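Ticket: Basket spacing on the table shelf, Vindberg order
Status: Resolved
Opened by: Bianca Husar
Assigned to: Godfrey Magesa

Bianca Husar wrote:
We bought the small plastic baskets from Cistport and the Vindberg shelf to go with them. The product page says the shelf takes a row of baskets side by side. When I push them together the rims catch, and lifting one drags the next one with it. The shelf is level, I checked it both ways. Is there a smaller size, or did we get the wrong one? 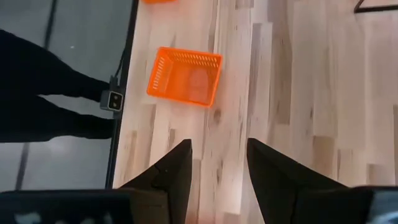 The basket size is the standard one, so no exchange is needed unless yours is warped. Godfrey here, picking this up. To check, put an empty basket on a flat surface, like the orange one on the pale wood tabletop, and press each corner of the rim. If it rocks, send it back. If it sits flat, the trouble is spacing. The shelf board is 1000 mm long, so you have room to leave a gap.

Bianca Husar wrote:
Pressed all the corners on all of them. No rocking. I had them touching because I wanted space at the end for the label printer. How much gap do they need?

Godfrey Magesa wrote:
6 mm between rims is enough. Cut a strip of card to that width and use it as a spacer, then mark the board in pencil. Also keep the long sides all facing the same way — one basket turned a little is enough to catch the next.

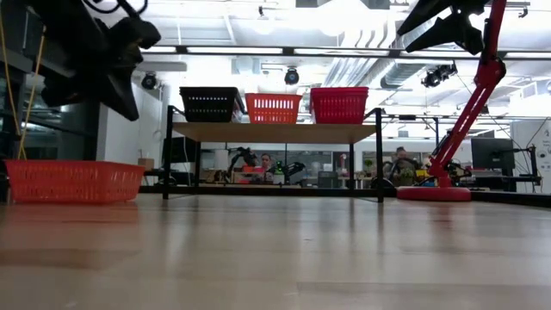 If you want the marks to last, go over them with thin tape once you are happy with the positions. Don't use the foam pads from the Firo kit, they lift the baskets and make them slide.

Bianca Husar wrote:
Did the card strip and the pencil marks. They come up one at a time now. The printer went on the cabinet. Parveen Durrani asked if the black baskets are the same size as the red, as she wants to mix them.

Godfrey Magesa wrote:
Same mold according to Cistport, only the color differs. Same 6 mm gap. Closing this — reply here within 17 days if it needs reopening.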